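How do I get houseplants to like a hot window?

We just moved to Andivcombe and I finally have a big window! I want to fill it with herbs and maybe a trailing plant or two, but my first basil went limp by 2 in the afternoon. More water? Less sun? I'm keen to learn all of it.

Raluca Anghel

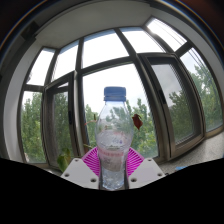 Vicente Mansilla
Oh, you're going to love this! Move the basil back a foot or so in August and water it early in the morning, slowly, until it drains out the bottom. Mine perked right up and I've had pesto ever since. Try thyme and rosemary too, they really enjoy the heat (and they smell amazing when you brush past).

Chaiyaporn
sheer curtain. got mine for 13 bucks, works great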